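Gear assembly cell stopped after gripper fault at Hillow plant

Wurholm has shut down one of its robot assembly cells at Hillow after a gripper kept pressing down on a part it had failed to pick up. 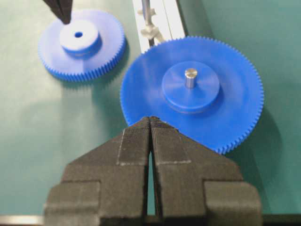 The fault came to light in March, shortly before 4 a.m., when an operator heard a grinding noise from the cell, where robots put together gear sets from blue plastic gears and metal shafts. The robot had logged a good grip and carried on with its program. It was stopped by hand. No one was hurt.

A check of the night's work found 11 gears with damaged teeth in a batch of 600. The whole batch has been held back.

Wurholm said a worn cable was sending a false signal from the finger sensor. The force limit, which should have halted the arm, had been set too high during a changeover - the company did not say when.

Both the cable and the setting have been corrected. Dundia, which maintains the cells, is checking the others on the same line. The stopped cell will run at reduced speed when it restarts, with an operator present for the first 800 cycles.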